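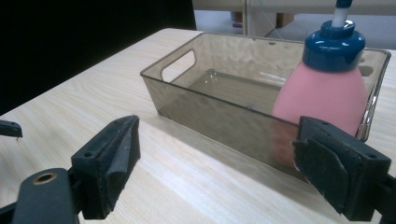 The pink bottle in the smoky bin, with a little water in the bottom.

I have my doubts about any storage advice that starts with buying more storage. Eero Jääskeläinen swears by a clear bin for every bottle in the house. Fine. I tried it with one bin and one squeeze bottle, and what I've got is a bin I now have to wash too. The see-through sides are supposed to save me hunting for things. I wasn't hunting. The bottle is pink.

I'll give it 30 days, mostly so he stops asking. The handle holes are decent, I guess.

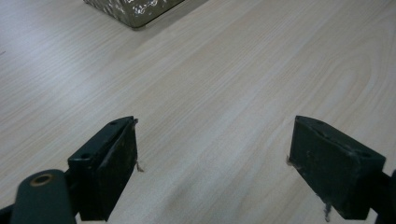
Then there's the tin

Olive-gray, covered in white squiggles I can't read. Everybody says keep a nice tin, you'll use it. I've kept this one since November and I'm still waiting to hear for what. Buttons? I own nine.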